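Give the Library of Things a Real Budget Line

I was in line at the Illby branch library on a Monday morning, behind a man checking out a carpet cleaner, and I have been telling people about it ever since. He had a picture book under one arm for his kid and the carpet cleaner by the handle, and the clerk scanned both of them as if there were no difference. There isn't! That is the part I love. A town that figured out long ago how to share novels has figured out how to share a carpet cleaner, and all it took was a barcode sticker and two shelves by the restrooms.

The county board takes up the library budget this spring, and for the first time there is a proposal to give the lending collection (the tools, the folding tables, the canopy tents, the sewing machines) its own line. Up to now it has lived on leftovers. The Illby branch starts each January with whatever was unspent from the periodicals account and hopes nothing expensive breaks. The Tukik branch, which serves the whole north end of the county, has a waiting list for its pressure washer and no money to buy a second one. I think the board should say yes, quickly and cheerfully, and then find a little more.

Let me start with what the collection does for people who are short on cash, since that's where most of the argument at the last hearing went. One speaker called it a perk for hobbyists. I suppose some hobbyists use it, and good for them. But if you rent an apartment and your landlord will keep your deposit over a stained carpet, a free carpet cleaner for a weekend is real money in your pocket. If you are starting a small alterations business out of your kitchen, a borrowed sewing machine tells you whether you can make a go of it before you spend a dime. My neighbors borrowed folding chairs for a funeral reception. They would have rented them otherwise, on a week when they had plenty of other bills coming.

The collection at Illby has 36 items in it. I know that because the list is taped to the end of the shelf, and I've read it top to bottom more times than I'd like to admit. It's a wonderful list, and it gets more wonderful the longer you look at it – a cider press, a telescope, a label maker, a stud finder. The branch asks residents for suggestions on little slips of paper, and you can tell. No purchasing department anywhere would have come up with the cider press on its own. 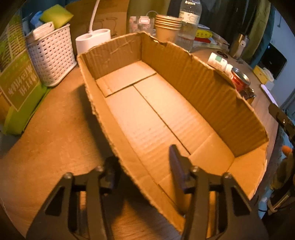 Storage is the weak point, and I'd rather the supporters say so than leave it to the critics. A library is built to hold books, and books are very polite objects. They stand up straight and they're all more or less the same shape. Tent poles are another matter. At both branches the smaller things and their loose parts go into whatever carton came in that week, and cardboard doesn't put up with that kind of life for long. You know the sort of box I mean, long and shallow with the top cut away, the rim torn and uneven, the far end all creases. Put a set of drill bits in something like that, lend it out a few times, and you'll be buying drill bits again. Hard plastic cases with latches would fix most of it. They aren't glamorous and they'd never get a ribbon cutting, but they belong in the proposal, and right now they're missing from it.

The same goes for repairs. Vovon, the little repair shop on the corner across from the Illby branch, has been fixing the library's small machines at cost, and has been very good-natured about it. That's lovely and it's no way to run a public service. Pay the shop a fair rate. A county that pays to have its lawn mowers serviced can pay to have the library's sewing machines serviced too.

Then there's the liability question, which came up twice at the hearing and will surely come up again. What if somebody gets hurt with a borrowed saw? It's a fair thing to ask. The answer the staff gave was a good one, I thought. Borrowers sign a form, power tools go only to cardholders 21 and over, and anything with a blade comes with a short printed sheet and a quick run-through at the desk. If the county attorney wants the form tightened up, tighten it. I just don't want to see the whole idea shelved over a form.

I'm less patient with the suggestion that the county should charge for everything. A late fee, sure. A refundable deposit on the priciest items, maybe, though I'd keep it small. But a $50 deposit on every checkout, as one board member floated, would shut out the very families who get the most from it. You can't hand over 50 dollars on a Thursday if the rent is due, even if you'll get it back. We don't ask for a deposit on hardcovers, and some of those cost plenty.

And please, let's get this to the south end. The Nugroho Street branch has a dry, roomy basement with a ramp and its own door to the parking lot. Folks down there now drive all the way to Illby to borrow a ladder, if they have a car that can carry a ladder, and then they drive it back. A few shelves in that basement would save a lot of gas and bring people into a branch that could use the company.

The board will hear public comment before it votes, and you don't need to be an expert to talk. Tell them what you borrowed and what you did with it. If you've never borrowed a thing, go look at the list on the end of the shelf first. I have my name down for the cider press, and the apples can't come soon enough.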